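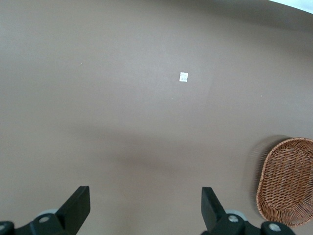

## 4. Setting up the out-of-hours lighting schedule

This section applies to sites where the Manero lighting controller has been fitted and the circuits have been labelled as in section 3. It covers the nightly switch-off of office, corridor and sign lighting, and the monthly reading sent to the energy desk at Ernitz.

**Caution:** Emergency lighting and fire exit signs must not be placed on a scheduled circuit. Check the circuit list before step 3. If an exit sign shares a circuit with ordinary lighting, stop and ask for the circuit to be split.

### 4.1 Before you start

You will need:

- the controller key
- the site number (three digits, on the inside of the cabinet door)
- the circuit list for the building
- the meter reading from the last working day

The schedule can be entered at any time, but a change made while a switch-off is running takes effect the following night.

### 4.2 Entering the schedule

1. Turn the key to SET. The display shows the site number. At the Bromard depot this is 591; at the Selvanayagam works it is 685.
2. If the number is wrong, press CLEAR, enter the correct one and press STORE.
3. Select the first circuit. Up to 12 circuits can be held in one schedule.
4. Enter the OFF time, then the ON time, in the 24-hour form. For general office areas use 19:30 and 06:45.
5. Set the dimming level for the last ten minutes before switch-off. A level of 100 means no dimming.
6. Press STORE. Wait for the single tone before going on to the next circuit.
7. Repeat steps 3 to 6 for each circuit on the list.
8. Turn the key to RUN and remove it.

**Note:** Sign lighting on the road side is entered as a separate circuit, even where it is fed from the same board as the entrance. Its OFF time may be later than that of the offices — the local agreement for each site gives the hour.

### 4.3 Late working

Staff working after the OFF time can press the override button by the door. Each press gives two hours of light in that area only. The override does not alter the stored schedule.

Cleaning teams have their own setting. On Tuesday the upper floors are cleaned late, and the OFF time for those circuits should be moved to 21:00 for that day alone.

### 4.4 Monthly reading

1. Turn the key to READ.
2. Copy the figure for each circuit on to the return sheet, including any that show zero.
3. Write the site number at the top of the sheet.
4. Send the sheet to Ernitz by the fifth working day of the month.

Do not reset the counters after reading. The energy desk works out the monthly use from the difference between two returns — a reset counter has to be corrected by hand.

If the display shows E4 during a reading, the clock has lost its setting. Follow section 6.2, then take the reading again.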